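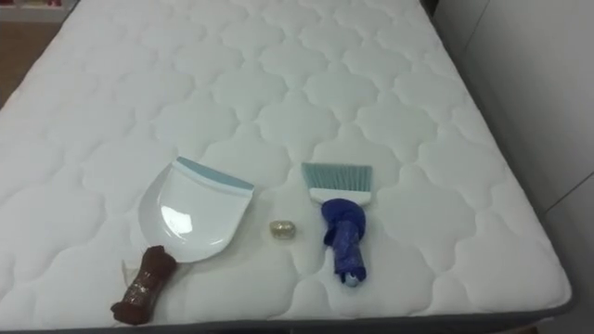
Ghada Chidiac

Housekeeping Operations 1 – notes for session 9
Room turnaround and the linen cycle

Last time: staffing the floor, early and late shifts. Today the order of work in a departure room, then linen. Read the Goltance case before you come to the next one, we start with it.

Order of work
Knock, announce, wait, knock again. Door wedged open the whole time.
Curtains, window, lights check.
Trash out first, then all used linen off – bed and bath together, one trip to the cart.
Bare mattress check. Look along the seams and the border, both long sides, then the head end. Stains, tears, bugs, lost property. Earrings and coins turn up more than you'd think. Anything found goes in a bag with room number and time, never in your pocket "for later".
Brush down the mattress if it needs it. Protector on, then bottom sheet.
Bathroom after the bed, not before (we argued about this in class, both are taught, the exam takes either if you say why).
Dust high to low. Vacuum from the far corner to the door.

Times
Departure room 39 minutes, stayover 18. These are the Goltance figures, other hotels set their own. Do not learn them as law. A room with two kids in it for a week is a different room.

Linen par
One par = all the linen needed to dress every bed once. Most places try to hold three or more: one on the beds, one in the laundry, one on the shelf. Resort on an island with a weekly boat needs more. Work out why.
Common mistake – counting stained stuff waiting for discard as stock. It isnt stock.
Discards get written down by item and by cause. Tears, bleach, makeup, rust from cart edges. If rust keeps comming up, fix the cart.

Case: Goltance, Gorkonport
Small hotel, own laundry until last November, then sent out to Weerasinghe. Shelf stock ran short in the first month. The manager blamed the laundry, the laundry blamed the pickup times. Questions to think over:
What did the par level look like before and after?
Who was signing for the bags?
Would a second pickup have been cheaper than more sheets?

Words to know: par, turndown, stayover, DND, out of order vs out of service (these two get mixed up every year)

Reading: Moneo handout, parts 2 and 9. Skip the bit on uniforms.

Practical sheets due 11 June 2022, paper copy, in the tray by my door. Name on every page please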